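The white sneakers finally get their day

I have been putting off cleaning my white sneakers since August, and I am so happy to report that I finally got around to it on 14 April 2025! They're leather, with the little punched holes over the toes and gray suede around the laces, and I wear them with everything (jeans, dresses, the one pair of linen pants that still fits). So of course they'd gone that sad dishwater color.

First I cleared the table. I love this table. It's pale wood with grain that swirls all over the place, and I bought it secondhand from Evanthia Kontogiannis when she moved out to Drarungate. She'd had it in her sewing room and never once put a hot mug on it, bless her. I wipe it down before any project, partly out of respect for Evanthia and partly because grit under a shoe leaves scratches.

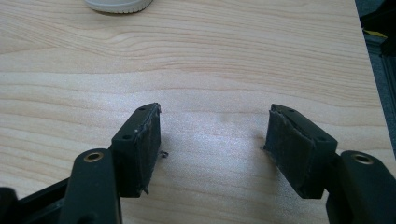 My cleaning mix is nothing fancy. I use 400 ml of lukewarm water with a small squirt of dish soap, and an old soft toothbrush. Aranka Borbély, who used to work the counter at Villaseñor (the shoe repair place, much missed), taught me to hold back 200 ml of plain water in a second bowl for rinsing the brush. It makes such a difference! Before that I was just painting the dirt back on.

Go in small circles on the leather and wipe as you go with a damp cloth. The perforated toe takes patience because soap gets down in the holes, so I dab that part instead of scrubbing. Suede is another story. Keep it dry! I use a suede eraser from Binditz, the kind that looks like a school eraser and crumbles everywhere, then brush the crumbs off in one direction.

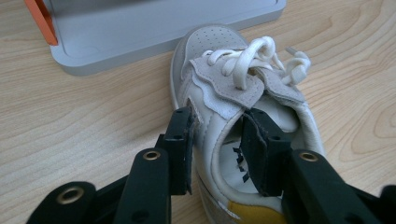
Laces are my favorite part, and I know how that sounds. Flat white ones wash up beautifully if you take them out and soak them in a jar with a spoonful of baking soda. Mine get 2 hours and then a good squeeze in a towel. When I put them back I leave them pretty loose, with big floppy bows, so I can slide my feet in without untying anything. My mother would be horrified.

For the rubber edges I've tried toothpaste, vinegar, and one of those white foam sponges, and the sponge wins every time. Go easy near the leather with it, though, as it can dull the finish. I did that to a pair of loafers once and I'm still mad about it.

Next up are the Povent boots, which have salt lines all the way up to the ankle. If you have a trick for salt on brown leather, please send it my way!

Print this post | E-mail this post to a friend

This site uses cookies to remember your preferences. By continuing to read, you agree to their use.

Contact | Copyright, all rights reserved | Back to top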